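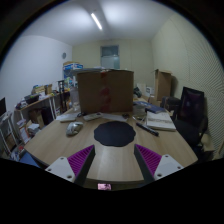 Same Motion, Different Desk

A manipulation study finds that where demonstrations are recorded matters more than how many there are

May 9, 2018

For most of the past decade, the usual answer to a robot that fails at a simple pick has been to collect more examples of the pick. A study from the Henare laboratory in Mundgate tested that answer directly. The group held the task fixed, varied the rooms, and measured what the trained controller did in a place it had never seen.

Demonstrations were recorded with a hand-held gripper called Flullivico. The operator holds the tool and performs the task, and a wide-angle camera mounted on it records the fingers together with the work surface and much of the room beyond. The fingers are ribbed and flex around an object on contact. Finger opening is read from the video, so the tool carries no encoder. The same fingers and camera are then fitted to a robot arm for testing.

Two training sets were compared, each with 400 demonstrations of moving a small desk object onto a mat. The first was recorded at 2 desks. The second was spread over 42, in offices and storerooms left as the operators found them. Clutter was neither added nor cleared. Both sets used the same objects and the same network, named Claltolberg, with identical training settings.

Testing took place at desks absent from both sets. The controller trained on 2 desks completed 31 percent of its trials. The one trained on 42 completed 78 percent. When the larger group of desks was cut to 226 demonstrations, with every desk still represented, the rate fell only to 74 percent.

Failures differed in kind. The narrow controller often closed its fingers short of the object, and most of those errors occurred on surfaces lighter than the ones it had trained on. The broad controller usually reached the object and lost it during the lift.

The authors list several limits. Only one task was tested, on rigid objects, at a fixed arm speed. Travel between sites took longer than recording. A second round, planned for December, will repeat the comparison with soft objects and two operators per desk.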